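Felt board

A felt board is a flat panel covered in felt or a similar napped cloth, used to hold and display light objects. It is also called a flannel board or flannelgraph, depending on the covering and the use. Cutouts backed with the same kind of cloth cling to the surface without pins or glue and can be moved many times.

Construction

Most felt boards have a stiff core, often cardboard, cork or thin wood, with the cloth stretched over the front and fastened at the back. Wool felt grips well but costs more and can shrink if soaked. Acrylic felt is cheaper and holds its color longer in sunlight. Dark blue, gray, green and black are common, as pale cutouts show up well against them. 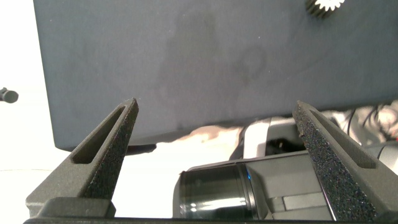 Boards for classroom use are usually set on an easel and tilted back a little, which helps heavier pieces stay up. Folding types, such as the Plosell board, have a cloth hinge down the middle and close to half their width for carrying. Small lap boards are about 20 inches wide.

Use

Teachers of young children use felt boards for stories, counting and simple maps. In the town of Rengifo, the teacher Larasati Teoh kept a set of 40 cutouts for a single story about a river crossing, with spare pieces for the animals most often lost. Quilters use a larger version, known as a design wall, to try out blocks before sewing.

Care

Lint and pet hair weaken the grip of the cloth and are removed with a soft brush or tape. Water can leave rings on the surface as it dries – a light, even misting of the whole panel sometimes fades them. Badly marked covers are normally replaced, and the core can be used again if it has stayed flat.

See also

Bulletin board
Design wall
Flannel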